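Prenel Oral History Archive -- progress report to the Fallavari Fund
5th July

Transcription of the Berkutari mill interviews is on schedule. Of the 1,318 minutes of tape received, 700 have been transcribed and checked against the audio. Tapes from the Andrade deposit were digitized in March; 3 of them have sections with heavy hiss and were set aside for a second pass.

Catalog records now follow a single naming rule, with speaker, place and year in separate fields.

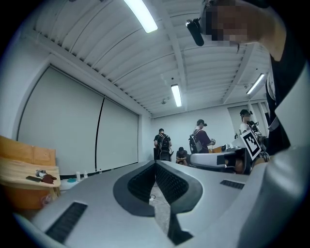 Ivone Quintana asks that dialect words be kept as spoken, with a gloss in brackets, and that the earlier transcripts be brought into line. This affects 23 files. The change adds no cost but moves the index back by two weeks.

Spending is within budget -- the travel line is untouched. Consent forms are outstanding for two speakers, and Rin Yokoyama is writing to both families. Work on the index starts once the revised files are signed off.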